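2018-09-17

I've been putting off writing this one. A few people from my old job asked what it's like now that the arms are in, and I kept giving short answers, so this is the longer version.

I work at Mestel, in the building behind the tile yard. We pack small orders for other companies: desk sets, storage boxes, tote bags with things inside them. Our biggest customer is Insaurralde, and most of what they send us is odd-shaped and changes every season. That is why it stayed handwork for so long. A box line can't do it. You need someone to look at the stuff and decide what goes where.

In March we were told the company was buying a system called Plurkum. There was a meeting with slides. There were 14 of us in the room and I think most of us went home that night and looked at job listings. I did.

What happened since is slower than the slides. There are two arms at each table, and the tables sit inside short walls so the background stays the same all day. Someone picked blue brick paper for the walls, and the tabletop has a flower print. It's already pretty scuffed. The arms work on tidying and packing, which means putting lids with containers, things into bags, and loose desk items where they belong.

My job title didn't change but my day did. I used to pack 800 pieces on a good shift and 600 on a normal one. Now I set up the table, start a run, watch it, and write down what went wrong. Then I set it up again. The items have to be in a different spot every time, so I spend a lot of the day making a small mess on purpose.

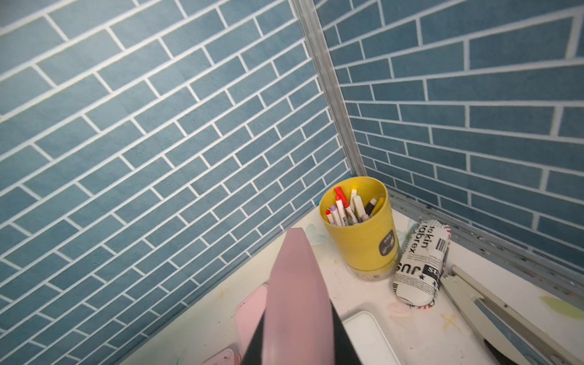
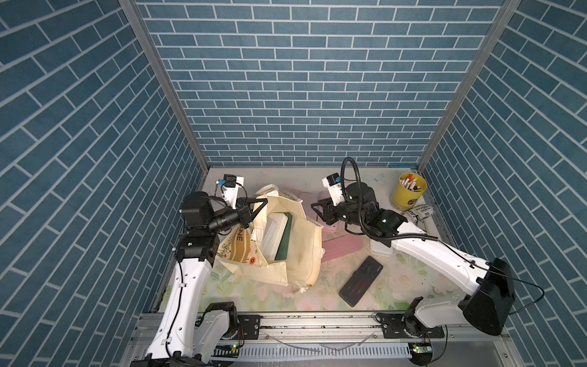 *The marker corner from close up, then the whole table with both arms.*

The lids are harder than they look. A thin flat lid on a flat table doesn't give a gripper much to hold. Soft bags are worse, because they fold a new way each time. I can open a tote with one hand while talking to somebody, and I never thought of that as a skill until I had to write notes on it.

As for what it changes for people, my hands and shoulders feel better. I used to wear a wrist brace and I don't now. The floor is quieter and I talk less, which I don't love. Packing side by side, you talk. Watching a table, you mostly watch. Three people moved to the Bondex account on the other side of the building, where everything is still packed by hand, and two of them asked for it. Pay is the same for all of us so far. I asked for the new work to be written into my job description and I'm still waiting.

The log for my table is at 554 runs. I go back through the old notes sometimes, and the early ones are long and annoyed. The newer ones are a line or two - "missed handle, second try" or "lid slid."

I don't know if there will be fewer of us next year. The managers say no, and I believe they mean it today. For now I'm learning what I can about the software side, and I've asked to sit in when the settings get changed. They said yes to that one, so I start next week.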